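Home Tickets Knowledge Base Service Status Contact Facilities IT

Ticket 2752: Booking panel outside Meeting Room 30 shows incorrect availability
Category: Room scheduling
Priority: Normal
Status: Resolved
Opened by: Joanne Nuttall, Office Services
Assigned to: Colm Mac an tSaoi, Workplace Systems

Summary as submitted
The Dratside panel outside Meeting Room 30 displays "Available" during confirmed bookings. Staff have entered the room on several occasions while meetings were in progress. The calendar shows the bookings correctly when viewed from a desk computer.
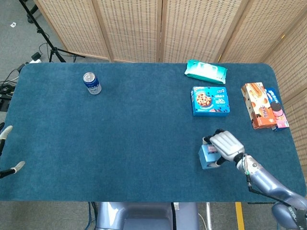
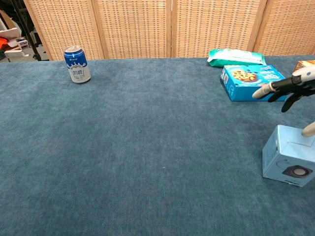 Attachments 1 and 2: Meeting Room 30, table with drink can, divider behind.

Log

Tuesday, 8:50 a.m. (C. Mac an tSaoi)
Ticket accepted. The panel was restarted from the management console and returned to service within two minutes. It displayed "Available" on startup, although the calendar held a booking from 8:30 to 9:30 under the name of Evie Blackburn. The fault is therefore present immediately after a restart and does not develop over time.

Tuesday, 9:15 a.m. (C. Mac an tSaoi)
Network connection confirmed. The panel receives an address, reaches the scheduling server and reports the correct time. Signal strength is within the normal range. Panels outside the two neighboring rooms were checked for comparison and both display current bookings.

Tuesday, 10:05 a.m. (J. Nuttall)
Additional information from the requester: bookings made at the panel itself do appear on the panel. Bookings made from the desktop calendar do not. Ms. Blackburn reports that her weekly meeting displayed correctly until the room was renumbered as part of the floor changes in September.

Tuesday, 10:40 a.m. (C. Mac an tSaoi)
The room list was exported from the Imau connector, which passes bookings from the calendar to the panels. The export contains 161 rooms. Two entries exist for this room: one under the old number, 25, and one under the new number, 30. The panel is paired with the old entry. Desktop bookings are written to the new entry, and panel bookings are written to the old one.
This also means that two groups could hold the room at the same hour without either receiving a conflict notice. Office Services has been asked to review upcoming bookings before any change is made.

Tuesday, 11:30 a.m. (J. Nuttall)
Review completed. Three bookings were found on the old entry. Two do not conflict with anything and may be moved. The third, held by Chae-won Ji, overlaps with a booking by Tia Cheetham. Ms. Cheetham has agreed to use another room. Approval is given to proceed.

Tuesday, 1:10 p.m. (C. Mac an tSaoi)
The following changes were made in the order listed:
1. Moved the remaining bookings from the old entry to the new entry.
2. Removed the pairing between the panel and the old entry.
3. Set the old entry to hidden. It has not been deleted, as past bookings are kept for reporting.
4. Paired the panel with the new entry and forced a full sync.
The first sync failed with the message "Resource not permitted." The service account used by the connector had not been given read access to the new entry. Access was granted and the sync was repeated without error.

Tuesday, 1:45 p.m. (C. Mac an tSaoi)
Test bookings were created from a desk computer, from a phone and at the panel. All three appeared on the panel and in the calendar. A deliberate double booking was refused with the expected notice. Test bookings have been removed.

Tuesday, 3:20 p.m. (J. Nuttall)
Confirmed on site. The panel changed to "In use" at the start of the 3:00 meeting and displayed the name of the organizer. The requester agrees to closure.

Cause
When the room was renumbered, a new calendar entry was created in place of renaming the existing one. The panel remained paired with the original entry.

Follow-up
Office Services is asked to submit a room change request before any room is renumbered, so that the existing entry can be renamed and its permissions kept. The remaining rooms affected by the floor changes will be checked under a separate ticket, assigned to C. Mac an tSaoi.

Staff who hold recurring meetings in Meeting Room 30 should open the series in their calendar and confirm that the location reads "Meeting Room 30." Any series that still shows the old number should be updated by the organizer.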